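Pelik Side-Scroller Engine: Notes on the Wurkberg Level Pack

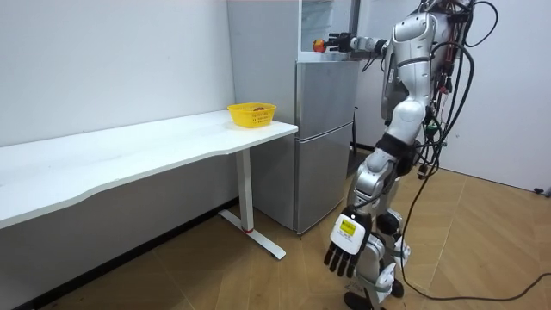 No. 358

Posted 2024-08-11 by Estíbaliz Benítez
Filed under: Fan Games, Level Packs, Pelik

The Wurkberg level pack for Pelik has been released in its final form. Readers of this blog will recall that a preview was reviewed here in January, at which time the pack contained two playable stages and a title screen. The present version contains nine stages, a boss rush, and a new soundtrack. It is offered free of charge by its author, who publishes under the name Fostero, and it requires the current build of the engine.

Installation

The archive should be extracted into the "levels" folder of an existing Pelik installation. Users who still have the January preview are advised to delete it first. Both versions use the same internal name, and the engine loads whichever one it finds earlier in the alphabet. In my case this was the preview, and an evening was lost to the mistaken belief that the download was incomplete.

Saved games from the preview are not supported. The readme states this in its second paragraph, and I can confirm that loading an old save places the player inside a wall in stage two.

The Stages

Wurkberg is a mining town built up the side of a mountain, and the stages follow it from the rail yard to the summit. The first three are conventional. There are carts, ladders, falling rock, and a quantity of bats that I consider excessive. From stage four onward the design improves a great deal. The player obtains a lantern, and platforms outside its light cannot be stood upon. The idea is introduced over a shallow pit, where a mistake costs very little, and it is then used with increasing severity through stage seven.

Stage six deserves separate mention. It takes place in a flooded elevator shaft, and the water level rises each time the player rings one of the service bells. It is possible to complete the stage with four bells. I required seven on my first attempt and drowned at the top with the exit door in view. The checkpoint is generous.

Stage eight is the weakest of the set. It consists of a long auto-scrolling ride on a freight train, and the jumps in its last third must be memorized. Several comments on the release page defend it, and I respect that position without sharing it.

The Llorente Tile Set

All scenery was drawn with the Llorente tiles, which many readers will know from earlier packs. Fostero has recolored them throughout and added snow variants for the summit. The originals were designed for bright outdoor levels, and the darker palette suits them better than I had expected. A few of the animated tiles, the waterwheel in particular, still run at their old speed and look hurried next to the rest.

The complete pack uses 2783 tiles, according to the credits file. The same file lists the musicians and the testers, and the full list of sound sources, which is a practice I would like to see adopted more widely in this community. I have written to two authors this year to ask where a particular door sound came from, and neither could remember.

Difficulty and Scoring

Three settings are provided. The standard setting is fair up to stage seven and demanding afterward. The hard setting removes the checkpoints and limits the lantern oil, and I have not finished it. My best score on standard is 2187, obtained with one continue. The score table shipped with the pack places its lowest entry at 600, so that new players may expect to see their initials on the board after the second or third stage.

Known Problems

The following were observed on my own machine with the release version.

The pause menu does not silence the train whistle in stage eight.

A gamepad connected after the title screen is ignored until the pack is restarted.

In the boss rush, the Foreman may walk off the left side of the arena. He returns after a short time. Leaving the arena through the same side is also possible for the player, who does not return.

Fostero has acknowledged the last of these and has indicated that a correction is being prepared. No date was given.

Recommendation

The pack is recommended to anyone who already has Pelik installed. Those who are new to the engine may wish to begin with the tutorial levels, as Wurkberg assumes familiarity with the wall jump and never explains it. Comments are open below, and readers who have completed stage eight on hard are kindly asked to state how they passed the second tunnel.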